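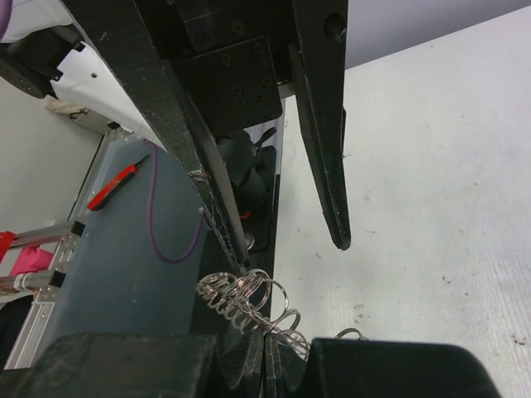
Unit 4: Wear, or Why Everything Gets Thinner

Reading for this unit: the two photocopied chapters in the course packet. The second one is missing its last page and has been for several terms. It ended with a table.

1. What we mean by wear

Wear is the loss of material from a surface because something else has been rubbing, hitting or rolling on it. That leaves out rust, rot and being dropped down a stairwell, though in the field these arrive together and you will be asked to sort out which did what. A part can be badly worn and work perfectly well. It can also look new and be a hundredth of an inch past useful. Most of this course is about the second kind, and most of your relatives will only ask you about the first.

Do not confuse wear with friction. Friction is how hard it is to slide one thing over another. Wear is what you sweep up later. High friction often comes with high wear, but brake pads are built to have plenty of one and a tolerable amount of the other, and they manage it.

2. The four kinds on the exam

Adhesive wear. Two surfaces touch only at their high spots, which are tiny, so the pressure there is enormous. The high spots weld together, the surfaces keep moving, and something tears. When it gets bad we call it galling. Anyone who has tried to undo a stainless bolt from a stainless nut has met galling and said a few words to it.

Abrasive wear. A hard thing plows a softer thing. With two bodies, think of sandpaper. With three, think of grit caught between a shaft and its bearing. The grit usually gets in through a seal that somebody was going to replace in May.

Fatigue wear. Repeated loading starts cracks just under the surface, the cracks spread, and flakes come off. Gears and ball bearings go this way. It gives little warning and then quite a lot of noise.

Fretting. Very small back-and-forth motion between parts that are supposed to be fixed to each other. On steel it leaves a reddish-brown powder, which students report as rust. It is oxide, so you are half right, and I give half credit.

3. Archard's rule

The volume of material lost is proportional to the load and to the sliding distance, and inversely proportional to the hardness of the softer surface. In symbols:

V = K x F x s / H

V is volume lost, F is load, s is sliding distance, H is hardness. K is the wear coefficient, a number with no units that holds everything we do not understand. It can change by a factor of 100 if you add a drop of oil. Please do not quote K to four decimal places.

Worked problem. A Walo bushing runs under a steady load for 48 hours and loses 16 cubic millimeters. Double the load, keep the speed the same, and run it for another 48 hours. The rule predicts a further loss of 32. In the lab you will get something else -- write down what you get.

Note that contact area does not appear in the formula. This bothers people every year. Spreading the same load over a bigger pad does not reduce the volume lost, but it does reduce the depth, and depth is normally what you care about.

4. Coatings

A coating buys time. Hard coatings resist abrasion well until they are worn through, at which point the broken bits of coating become the grit. Soft coatings give way on purpose. Paint is a coating too, and its main job in most workshops is to show you where things have been touching.

5. Lab 4

Meet in the Hastach building, ground floor, at the pin-on-disk bench. Bring your own notebook. Weigh your pin before and after on the good balance, and clean it both times. Oil has mass. One group last year recorded a pin that got heavier under a load of 50 newtons, and defended the result in writing.

Samples are the Bangera bronze and the Dekport nylon. Do the nylon second. It soaks up water from the air, so keep the bag shut until you need it.

The write-up is two pages plus the plot. Label your axes. If your points do not fall on a straight line, do not draw one through them anyway and call it a trend.

Problems 3, 5 and 8 are due at the start of the next lab. Problem 6 has a misprint: for "diameter" read "radius".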